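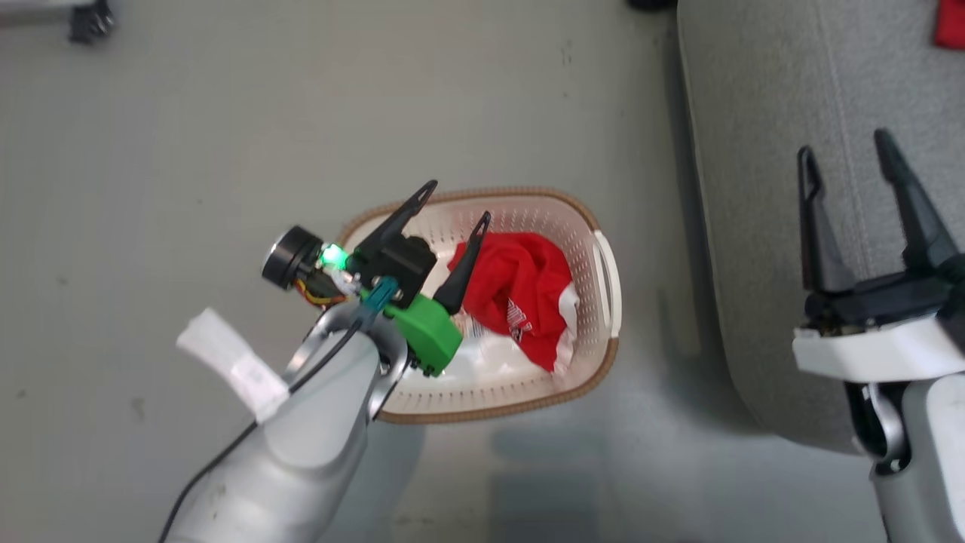
Gripper comparison: frequently asked questions
Page kept by Lenka Zelenák. Last change 15/09/2024.

Which grippers did you compare?
Two types, both with two fingers. The Kratochvíl opens up to 100 mm. The Pridwood opens less, but it closes faster and its fingers are easier to exchange.

Why do you test with cloth?
A hard object has one shape. A shirt or a towel has a new shape every time you put it down, so a weak grip shows itself early.

How is one trial scored?
The arm must lift the cloth, hold it for 10 seconds and release it over the basket. If a second layer comes up with the first, we write it down separately - it is not a failure.

Do I need a camera at the wrist?
For cloth I would say yes. The head camera finds the garment well, but the fingers often hide the place where they touch it. From the wrist you can follow a fold or a hem much closer. 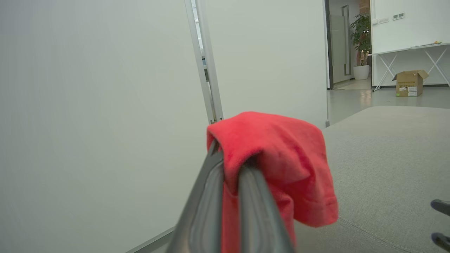

Sixten Strömberg wrote to us that the finger pads matter more than the gripper itself, and that he would repeat all the trials with softer pads before buying anything. We agree in part. In June we changed the pads on the Pridwood only, and it dropped the cloth in 11 trials where it had dropped it in 29 before.

Can both grippers run from one controller?
Yes, with the Clultau controller. Please set the force limit for each arm separately.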